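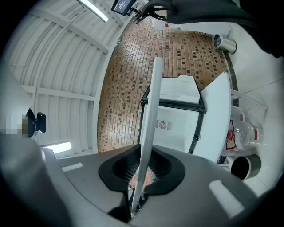 Thảo Thân has spent 16 years measuring how household refrigerators lose cold air, most of them at Drurnis, a testing laboratory that works for appliance makers and landlords. Her latest report covers door gaskets, the flexible seals that run around the edge of a refrigerator or freezer door.

"The compressor gets the attention and the gasket does a lot of the work," she said. "A seal can look fine and still leak along one side."

The report follows 271 used units collected from rental apartments in Cowie and Dralska. Each was emptied, cleaned and run for 27 hours in a temperature-controlled room with its original gasket. The gasket was then replaced and the run repeated at the same thermostat setting.

Thân said the hinge side was the usual point of failure. The material there is compressed and dragged each time the door moves, and it takes a permanent set. "People check the handle side, where they can see it. The hinge side is in shadow, and it is harder to clean."

Dirt was the second cause. Sugar residue bonds the gasket to the cabinet, and the next pull on the door tears the fold. She recommends warm water and a small amount of dish soap, followed by drying with a cloth. She does not recommend petroleum jelly. "It holds crumbs. We took off seals that had years of it packed into the corners."

The paper test, in which a strip of paper is closed in the door and pulled, has limits. Thân considers it useful for finding a gap but a poor measure of how much air passes through. Resistance depends on the paper and on the person pulling. Her group used a tracer gas instead and logged its concentration inside the cabinet.

Chest units performed better than uprights with comparable wear. Cold air is denser than room air and tends to stay in an open-topped cabinet, so a worn lid seal costs less than a worn door seal. Frost along the rim remains the most reliable sign of trouble in a chest freezer, she said.

The laboratory also cycled new gaskets on a test rig, stopping every 1000 openings to measure compression. Those results are being checked and will be issued separately in March.

Asked whether owners should replace a seal themselves, Thân said most push-in types can be changed without tools. Screw-retained types take longer, and the door can twist if the screws are tightened unevenly. "Lay the new gasket flat in a warm room overnight. Then fit the corners first."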